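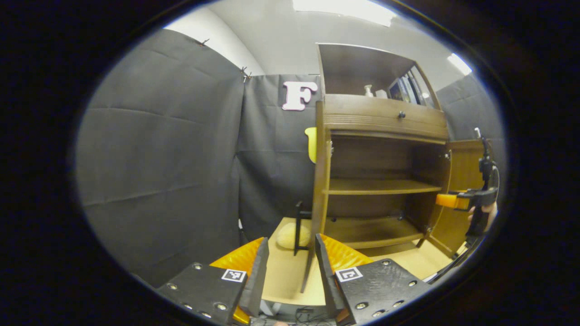
Home Topics Ask Unanswered Members Sign in

Finger tags drop out on wide-angle recordings, and left and right gripper tracks don't line up

Asked in July by Rin Ogura
Topic: Perception and tracking

I have two hand-held grippers, each with a fisheye camera looking out over the fingers. There is one square tag on each finger, and the software is meant to give me three things for every frame: the position of the camera, the opening width of the fingers, and the position of the other gripper relative to this one. The recordings are used to train a policy for opening and closing the door of a small wooden cabinet with two arms.

I am running Plirham for the visual-inertial tracking and a script of my own for the tags. The script undistorts the whole image to a flat view, runs the tag detector on it, solves the pose of each tag and takes the distance between them as the width.

There are two problems.

1. The width is missing on a lot of frames. In one recording of 3651 frames I get no width on 782 of them. When I step through those frames by eye, both tags are usually there and look sharp enough to me. The gaps come in runs, mostly when the fingers are opened wide.

2. The left and right tracks don't agree. Each one looks smooth on its own. If I plot both in the same map, the right gripper sits several centimetres away from the door when it should be touching it, and the error is not the same from one recording to the next. Sometimes Plirham loses tracking altogether on one side when I move in towards the cabinet and then finds itself again somewhere else.

The set-up is a cabinet with a hutch on top, in front of dark grey fabric backdrops. There is a large letter F on the middle one. I build a map first by walking one gripper round the space, then localise both grippers against that map. Tag size is set to 16 mm, which is what I measured with callipers. Feature limit in Plirham is at the default.

I have tried:
- recalibrating the left camera (no real change)
- lowering the detector's minimum perimeter setting (more detections, but also some nonsense ones on the cabinet)
- smoothing the width with a median filter (hides short gaps, does nothing for the long ones)

Is it better to fix this in the detector or fill it in afterwards? And should I be using the tags to tie the two grippers together?

2 comments on this question

plainbearing: Are you undistorting to the full field of view or cropping?

Rin Ogura: Full field, as far as the function will go. The corners stretch a lot.

3 answers

Answer from tkettle

Print bigger tags. I had the same thing on a conveyor job and bigger tags fixed it straight away. Also turn the lights up.

 Rin Ogura: They have to fit on the finger plates next to the bolts, so I can't go much bigger. Lighting is a ceiling light and I can add a lamp.

 tkettle: Then a different tag family with fewer bits, so each square is larger.

Answer from plainbearing (accepted)

Your two problems are separate, so I would deal with them one at a time. The width is the easy one.

Width

Don't undistort the whole image. A flat view of a fisheye picture stretches everything away from the middle, and your finger tags live near the bottom. When the fingers open they move outwards as well, into the part that is stretched most. The edges go soft, the squares stop looking like squares, and the detector throws the candidate away. That fits with the gaps appearing when the fingers are wide.

Do this instead:

Run the detector on the raw fisheye image, on a fixed crop that covers only the bottom part where the fingers can be. The tags are small enough that the curve across one tag hardly matters for detection. The crop also gets rid of your false detections on the cabinet, so you can keep the lower perimeter setting if you need it.

Take the four corner points that come back and undistort only those points, using the fisheye model from your calibration. Check that you are calling the fisheye version of the function and not the ordinary one. They take coefficients in a similar shape and the ordinary one won't complain, it will just be wrong.

Solve the pose from the undistorted points with the square-tag solver. It returns two solutions. Keep the one with the tag facing in the direction you know it must face. If you always take the first one you get flips, and the width jumps.

Only accept the two ids that belong on that gripper. The other gripper carries tags too, and when it comes close you can pick up one of those by mistake. Give all four fingers different ids if they don't have them already.

Then check the width along the sliding axis only. The straight-line distance between the two tags includes the depth error from both, and depth is the worst number you get from a small tag. The fingers can only slide one way, so take the sideways part and ignore the rest.

For the frames that are still missing: if only one tag is found, you can still get the width. The fingers on a mirrored gripper move together, so measure one tag's distance from the centre line and double it. You need the centre line from a short calibration clip where you open and close the gripper fully a few times with both tags in view. Save the smallest and largest values from the same clip and use them as limits.

Fill gaps by straight-line interpolation only if they are short. I use five frames as the limit. Longer than that I mark the frames as bad and let the training loader skip them. Don't run a median filter over the top, it rounds off the moment the fingers close, and that is the bit your policy has to learn.

Tying the two grippers together

I would leave the tags out of this at first. Seeing the other gripper's tags clearly depends on how both are being held, and you won't get it on every frame. Put both grippers in one map and make the map good. Use tag sightings between grippers as a check afterwards.

Large creased fabric is poor ground for feature tracking. The creases do give you some features, but they are weak and they shift if the cloth moves. The cabinet itself is worse, because the door moves. When you get in close, the fingers and the door fill much of the view, and if the tracker takes points on the door it will believe that the camera is moving when the door is.

In order, I would try these:

Mask the fingers. Plirham takes a mask image per camera. Black out the whole area the fingers can reach, plus the dark ring round the outside of the fisheye circle. The edge of that ring never moves in the image, and trackers like to put points on it.

Raise the feature limit to 3000 for the mapping run. Put it back down for localising if you are short of time. Mapping is the one that benefits.

Make the map with the door in both positions. Walk round with it closed, open it, walk round again, all in one recording. Points that are only there in one state get thrown out as the map is refined, and the ones that stay are on things that don't move.

Add things to look at. The F is useful and I would put up more of the same, different letters or printed posters, at different heights and not all on the one panel. Use flat prints that are fixed so that they hang still. Don't repeat the same picture, because then the relocaliser can land on the wrong one. I suspect that or something like it is behind your tracks finding themselves again somewhere else.

Check the time offset between the two cameras. Each track being smooth but disagreeing with the other is also what you see if the clocks are out. Tap the two grippers together sharply at the start of every recording and look for the spike in both motion sensors. If the spikes are in different places, shift one.

Last, you said you recalibrated the left camera. What about the right? It's the right one that sits away from the door. An error that comes from the lens calibration gets worse as you move close to things, so it would look like what you are describing.

 Rin Ogura: I was using the left camera's file for both. They are the same model so I didn't think it would matter. Calibrating the right one now.

 Rin Ogura: Update. Detection on the raw crop plus undistorting the points has sorted most of it. Same recording, and the remaining gaps are short enough to interpolate except for one, where I had my sleeve over a tag. The clocks were out as well. The right gripper now meets the door edge in the plot. I haven't put up more posters yet but I did the mask and the two-state map.

 plainbearing: Good. Keep the old recordings. You can rerun everything on them as long as the right camera's focus hasn't been touched between then and now.

 Rin Ogura: It hasn't. One thing for others reading – the mask in Plirham has to be the same size as the image after any downscaling. Mine was full size and it was ignored without a warning.

Answer from Mullitz

Agree with most of the above, but I'd go further on the relative pose. A check that you only look at by eye doesn't get looked at for long. I log it.

For every frame where gripper A sees at least one tag on gripper B, work out B's pose two ways: from the two tracks in the shared map, and from the tag. Store the difference. Remember that the finger tags move with the finger, so you have to add B's own width for that frame before you compare, or you'll get an error that goes up and down as it grips. I missed that on my first go and spent two days blaming the map.

Then take the median per recording. If it is over a centimetre I reject the recording. A steady offset usually means the calibration between camera and gripper tip is off. An offset that grows through the recording is drift. One that is big only while the hands are moving quickly is timing. You can tell those three apart from one plot, so it's worth the hour it takes to write.

For the calibration I use Tamura, which lets you draw where the board has been seen in the image. Aim to fill the edges. Most people hold the board in the middle, and with a fisheye that leaves the outer part more or less guessed. Your finger tags are in the outer part.

I don't agree with interpolating five frames if the gripper is closing quickly. Three is safer at 60 frames a second and I would use fewer at 30.

 plainbearing: Fair. Mine are slow tasks.

 Rin Ogura: Is the comparison script something you can share?

 Mullitz: It's tied to our file layout but I'll strip it down and put it in the Ultimora downloads area.

Log in to add an answer or comment.

This site uses cookies to keep you signed in and to count visits. Accept Change settings

Ultimora Community Help | Contact | Terms | Posts remain the copyright of their authors | Back to top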